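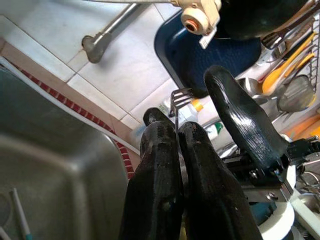
3.2 Utensil handling at the sink

The sink-side portion of the task set covers three activities: removing utensils from the basin, transferring them to the dish rack, and sorting them into the drawer. Of the 204 recorded sessions, 71 included at least one utensil that had been left in or against the basin at the start. These sessions were annotated separately, as the resting position of an item at the sink differs from its resting position on a counter.

Items were grouped by handle type. Thin metal handles, as found on forks and teaspoons, form the first group. The second group consists of molded or coated handles, mostly on serving and cooking tools. The third group holds everything without a distinct handle, such as strainers and lids. Annotators assigned the group from the handle alone and did not consider the working end of the tool. A slotted spatula and a fork may therefore share a group, while two spatulas may not.

Figure 4 shows a fork held by its handle beside a stainless steel basin, with the tines upward. A wire dish rack with further utensils stands to the right. The arrangement corresponds to what we call the near-rack layout, in which the rack and the basin are close enough that an item can be moved between them without a change of standing position. In the far-rack layout the rack is placed on a separate counter, and transfers took longer in every group.

Orientation was coded at two moments: when the item was lifted clear of any support, and when it was released. Three values were used (working end up, working end down, and level). Forks were usually lifted working end up and released level, while cooking tools were more often released working end down — a pattern that followed the shape of the rack and did not depend on the household. Where the rack had a separate cutlery cup, level releases were rare.

Surface finish affected annotation more than expected. Brushed steel basins return a broad gray highlight, and thin silver handles lying against them were missed in the first pass more often than colored ones. We added a second pass for all basin items, limited to 20 minutes per session, and merged the two sets of labels by hand. Disagreements were settled by the more specific label.

Trays and pans near the sink were recorded as obstacles if they stood between the item and its destination, and otherwise left unlabeled. Their contents were not coded.

Figure 4. Fork held by the handle next to the sink basin, near-rack layout. A dark blue tray lies tilted behind it.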